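Visit to the open day of the Norusia laboratory, 22/09/2020

I went with my colleague Gavin Tosh, who works on conveyors as I do. We had registered in August and received a short letter saying that visitors would see the current work on simulated kitchens. We have no robot arms in our company, so for me almost everything was new. The first talk was already in progress when we found the room.
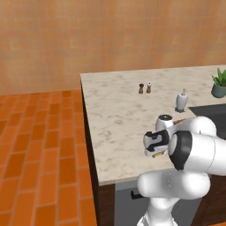
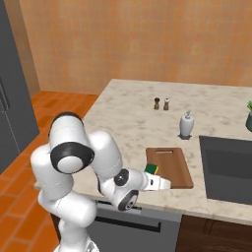 The simulated kitchen, with the arm at the marble counter

Ka-ming Chu, who leads the Judusus project, presented a method for deciding which trials are worth repeating on a real arm. The group trains a control program in simulation and then lets it try the same task many times, each time with small changes in the position of the objects and in the light. Before this, they needed a person to look through all the trials. Now a second program compares every trial with the others and marks those where the arm behaved differently although the start was almost the same. These trials are the interesting ones. In the kitchen with the cutting board I had expected the sponge to be the difficult part, but Chu spent more time on the board itself, which lies so near the front of the counter that it hangs over a little. A small push in the wrong direction changes the whole task, and the control program has no special rule for this.

The result she showed was for 252 trials. The comparing program selected a small part of them, and the group repeated only this part on the real arm. According to Chu, they found the same weak points as with the old way of working, and it saved them 2 weeks. I asked if the method also works when the simulation is wrong about friction. She answered that it does not, and that they measure friction separately. I liked this answer because it was direct.

Gavin wanted to know how long one trial takes to compute. It depends on the contacts. When the gripper only moves through the air it goes fast, and when it touches something the computer must calculate much smaller steps. We have the same problem with our box models at Thongsuk, only with less beautiful walls.

After the coffee there was a shorter talk about Fodetell, the tool in which they keep the trials and the notes. One can search for all trials in which the gripper stopped before contact, for example. I would like to have such a search for our own logs. The tool is not yet given to people outside, but we could write our names on a list, and we did.

The discussion at the end was too short for the number of questions. The slides will be sent by mail to all who registered. I still want to ask how they choose the size of the small changes, as this was mentioned in only one sentence.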